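Grelholm Small Business Recovery Fund
Progress report from Pimside Flowers & Gifts
21/08/2023

Hi Eun-ji,

Second report, as promised, and I'm going to try to keep it shorter than the first one (sorry about that!). You asked for where the money has gone, what's working and what isn't, so I'll go in that order and wander off only a little.

Where the money has gone

The walk-in cooler is paid for and running. It took most of the first payment, plus a bit extra for the electrician, who found that the old panel couldn't take the load. I covered that part from the shop account, so you won't see it on the expense sheet. We used to throw out a whole bucket of roses most Mondays in summer and now it's a handful of stems, which makes me happier than I can say.

The rest went to the subscription program. We had 35 subscribers when I wrote to you last and we're at 161 now. Most are on the every-other-week plan, and a few offices in the Wako building take the big arrangement for their lobby. I'd love to claim that was my brilliant marketing, but Su-chen Tsao went door to door over there with sample bunches and a stack of order cards, and she deserves the credit.

Ordering and bookkeeping

We moved everything over to Trodik in the spring and I grumbled for a month. Orders, deliveries and payroll used to live in three different notebooks plus my head – now I sit down after closing and go through the day on one screen. I still print the delivery list, because the drivers like paper and so do I.

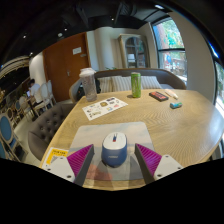

What hasn't gone well

Delivery costs. We budgeted for one part-time driver and we need two on the days before a holiday. Mother's Day was rough – we had 50 drop-offs before noon and I did a good number of them myself in my own car. I've started charging a small fee outside the Pimside area, and only a couple of people complained.

The evening classes are behind too. I planned to start in June and couldn't find a teacher for the price I had in mind. Su-chen has agreed to run the first one in September, and I've got the date held and the vases ordered.

What I need from you

Could the second payment be split so that 1,000 dollars of it moves from the classes line to delivery? I've marked it on the expense sheet. If that needs a form, send it over and I'll get it back to you the same week.

Come by if you're in the neighborhood, the dahlias are in!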